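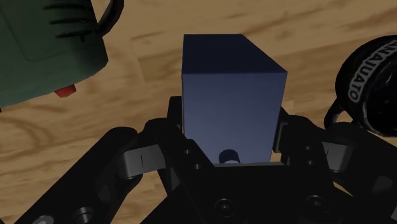 Robotics elective, visit report
Open day at the Granville lab

I'll admit I signed up for this trip mostly to get out of stats, but I ended up staying until they turned the lights off! Our group was 30 students, and they split us in two so everybody could get close to the screens.

My half started with the simulator, which Arnel Umali runs. The job is simple to say: the gripper closes on a dark blue block and holds it upright between its two finger pads. They do it all on the computer first, on a virtual wooden table with stuff lying around it (there's a green power tool and a roll of black tape in there), and the view is from right behind the gripper, so the fingers look huge.

I asked why they bother with the wood grain and the clutter. Arnel said a grasp program that has only ever met a plain gray floor gets confused on a real bench – fair enough. Then he let us change the starting position of the block and run it ourselves. We did 50 tries as a group and got a good hold on most of them. My own best one was a total fluke.

After lunch we switched with the other half and got the Plolbridge talk, which was more about safety rules and went a bit long for me. I did like the part on emergency stops.

For my final project I want to try the same block task with a narrower finger opening. Arnel said he'd send over the Astetti settings file, so I'm waiting on that before I write my plan.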